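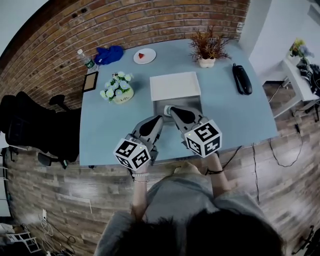

Brooch from the Lorach estate

2010-02-19
by Birger Midtbø

I slept badly and was at the bench before it became light. The brooch from the Lorach estate is still not sold and still not clean. Yesterday evening I tried the soft brush again on the back, with only a drop of soap, and now I can read the maker's name, Zernholm, and under it a number, 16 or maybe 18. I will write 16 in the book with a question mark.

Signe Moen telephoned before lunch. She thinks the enamel is from the twenties. I think it is later, because the pin has a safety catch of the kind I know from after the war, but a catch can be changed. She wants it on approval for 7 days. I said yes, and afterwards I was sorry that I did not ask for a deposit.

Mrs. Ngô wrote about the garnet earrings. She offers 670 for the pair and I had hoped for more. One hook is replaced, I told her this in my first letter, so I cannot complain. I will answer tomorrow.

Two stones are missing from the Mititz necklace, in the back near the clasp. I looked through the whole box of old glass and found one that is close in color but too thick. Must ask Signe if she has any left from last February.

Cold in the shop all day. Bought lamp oil and string.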